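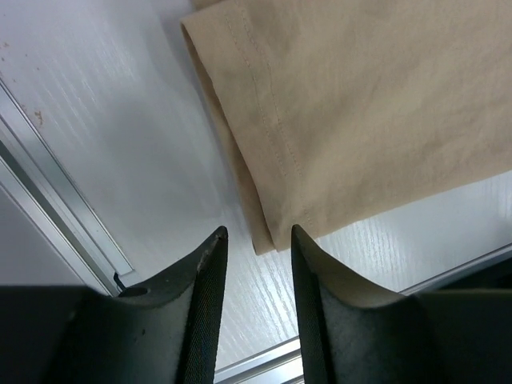 The hem, two rows of stitching, thread in the same beige.

Hello all,

Bjartur Thygesen wrote:
> Do you sew the hem of the work trousers with one row or two?
> My single row opened again at the corner.

I sew two, always parallel to the fold. On cloth like this I first press the fold, then I sew slowly near the thick part. It can still bunch a little there, and a few wrinkles stay until the next ironing. For thread I bought shade 464 at the shop in Marsden, and it is close enough to the cloth. Please tell me if you want the rest of the spool.

Kind regards,
Bjartur Vídalín
Movthorpe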